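Ruba Darwish
@rubadarwishprints

ok thread on the mural film before I forget everything. on the bus, typing fast, sorry 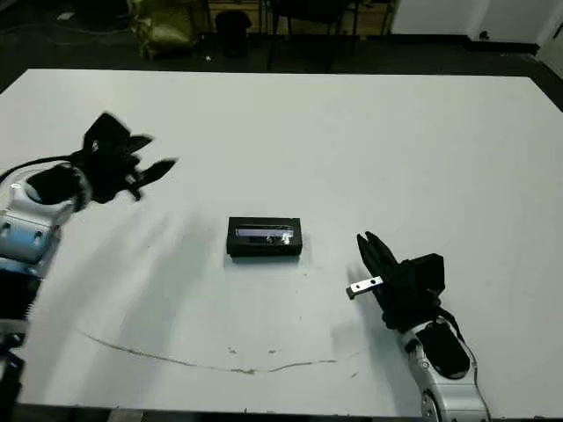 so. Halima Simiyu has been painting the side wall of the old Flolau shoe shop since June and I've been following her with a sound recorder and a camera I only half understand. film's called Plakier. it's 13 minutes long. first showing is Saturday, 7pm, upstairs at Ho

2/ Plakier is the name of the street btw. people keep asking if it's french. no idea. it's on the sign, it's where the wall is, that's the title

3/ started with 188 clips. some of them four seconds long. some of them my shoe. Wai-kit Hsueh did the edit and was very polite about the shoe

4/ first cut was 40 min and it draged. so much of Halima mixing one green. I love the green! I'd watch the green all day! Wai-kit took out nearly all of it and ok fine, it's a better film

5/ there's still some green

6/ things I wanted in and lost:
the guy who parks there arguing about the ladder
Halima's aunt singing (radio on behind her, can't clear the song)
whole section on primer

7/ the primer section was good and I will post it separately, someone out there wants it

8/ what stayed: the rain week. two painters on the scaffold under one tarp not talking for ages and then both starting at once. best sound I've ever recorded and I was holding the mic wrong

9/ money stuff bc a few of you asked. we raised $1,652 from the print sale. went on scaffold hire, paint, a hard drive, Wai-kit's fee (too small, he knows I know). I wasn't paid. not complaining, just if you're planning one of these put yourself in the budget. I didn't and I've eaten a lot of toast

10/ music is Yen-ting Man, on a pump organ she got from a church sale. one of the keys sticks so there's a low note under the whole last part. she offered to redo it. absolutely not

11/ Halima hasn't seen the finished thing. she doesn't want to until Saturday. I've asked her three times now and she says no, sit me at the back near the door. so if you see her near the door leave her be for a bit

12/ practical bits!!
doors 6:30
stairs only, no elevator, I'm sorry, we're trying for a second showing at Prorora on the ground floor, will post when it's confirmed
pay what you can
bar is cash

13/ Hatem Shehata is doing the talk after. he wrote that long piece on painted shop signs last year, the one I kept sending everybody. he'll ask Halima stuff if she's up for it and me if she isnt

14/ prints from the wall drawings will be on the table by the coats. small run, two colors, the green one will go first

15/ oh and bring a sweater, that room is freezing whatever the month

16/ someone asked is the wall finished. no. bottom left corner is still bare brick, she's waiting on the gutter to get fixed. film just ends where it ends

17/ also YES you can bring kids. there's one swear word, it's mine, it's when the tripod went over

18/ my stop. more tonight if the sound file exports, it's been stuck on 2 percent since lunch

19/ wrong link in my bio, fixing it now, tickets link is the second one down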